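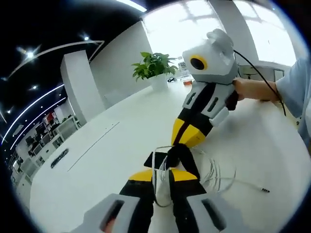

Sorting out white cables on a white table

Filed under: Desk & Workroom > Cables and Clutter
Reading time: 2 minutes

I have read a great many cable tips over the years and I believe perhaps a third of them. The usual advice is to buy something. A box, a set of clips, a roll of sticky velcro. Radu sell a pack of 200 ties, and I can't think what any household would do with the other 190.

Start with the tangle itself. Thin white leads are the worst, as they all look alike and vanish against a pale worktop. Put the whole bundle down flat and find a plug. Follow that one back with your fingers, easing the loops open as you go. Don't pull. Pulling gives you a smaller, harder knot and a bent connector.

People swear by talcum powder for this. I tried it once and had a knot with talc on it.

Once a lead is free, coil it loosely, about as wide as your hand. The tight figure-of-eight wrapped round the fingers looks smart in a drawer, but I don't trust it with thin cable, which tends to go first where it meets the plug.
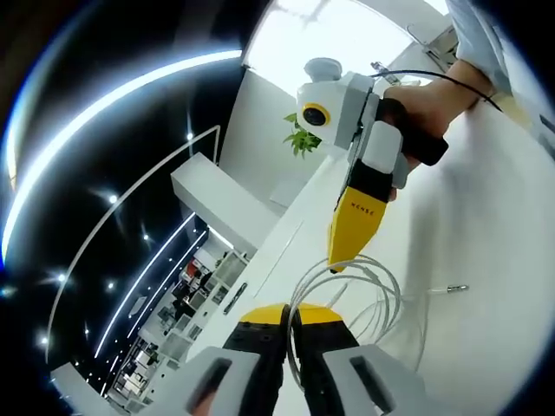
Leave the metal end sticking out of the coil so you can tell what it fits without undoing everything. One tie per coil, done up slackly. A strip cut from an old envelope does just as well - so does a bread bag tag, if you still get those.

Grommets in the desk top are useful, up to a point. They keep a lead from sliding off the back, but the mess underneath is exactly the same mess. If you have one, send through only what stays plugged in all year. Chargers that come and go are better left on top.

Keep plants well away from sockets and extension leads when you water. I'd have thought that was obvious, but the Grevari desk guide puts the two side by side and calls it a "living workstation".

Labels? Fine, if you'll read them. Mine fell off by July.

More in Desk & Workroom
- Wurlow drawer dividers: are they worth the money?
- Getting sticky marks off a gloss white table
- The Palness cable tray, six months on
- Old chargers: what to keep and what to recycle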